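Sulis workshop news: new fingers for the two-arm cell

We have spent the past few weeks comparing gripper fingers on the two-arm cell, and enough of you have asked about it that it seemed worth a longer item than usual.

The reason for the test is breakage. The stock fingers are hard and flat, and they were fine while we were moving blocks and bottle caps. Once Ebony Cartwright moved the cell over to food, we started losing cookies. A hard finger either slides off a round biscuit or cracks it, and the force setting that works for one kind is wrong for the next.

Rhys Rewi ordered two replacement sets. The Clurketti fingers are a soft molded pad over a stiff core. The Kingi fingers are thinner, with a slight inward curve at the tip, and they bolt on with the same two screws as the stock pair. All three were run on both arms with the same controller settings, apart from grip force, which we tuned once per set and then left alone.

The job was to take one cookie at a time out of a heap and put it in a small dish. We mixed plain and chocolate kinds on purpose. Picking from a heap is harder than picking from a row, as the fingers have to get down between pieces that shift when touched. 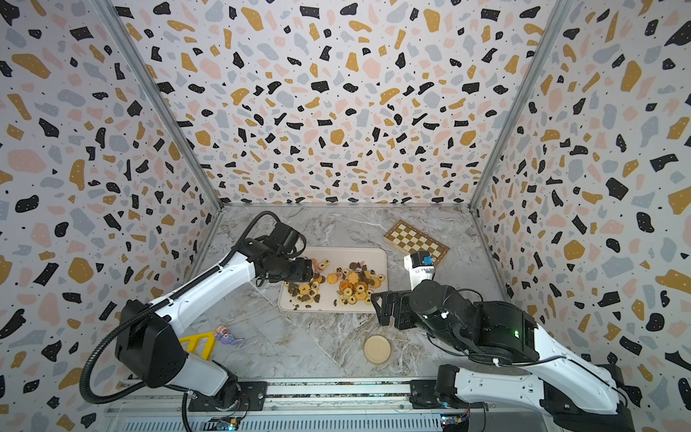 We logged 1102 picks in all. The stock fingers broke a cookie often enough that Jolene Goodwin stopped their run early and swept up. The Clurketti pads broke the fewest, with 11 over the whole run, but they are wide, and when cookies lay close together they tended to push the heap apart or come up with two. The Kingi fingers got into the gaps much better. They broke more of the thin biscuits, mostly at the rim.

Crumbs were a bigger nuisance than we had planned for. They stick to the soft pads, and after 200 picks or so the grip was noticeably worse until the pads were wiped. The Kingi fingers needed only a brush.

We also looked at the wrist cameras. When a gripper points straight down into a heap, its own fingers hide much of what it is about to grab. Thinner fingers help a little. Tilting the wrist helps more, but it slows each pick and brings the two arms closer together than Beverley Ormsby is comfortable with. She has set a wider keep-out zone between them for now, and anyone changing it should talk to her first.

For the time being the Kingi set stays on the left arm and the Clurketti set on the right. Please don't swap them back without writing it on the sheet by the controller. Last week's log has 30 picks we can't use for that reason.

In July Rhys wants to try a Brorby fingertip, a narrow one with a soft face, which may get us the better part of both. If you have small, fragile things you would like tested at the same time, send him a note with the size and weight. Dry items only, please.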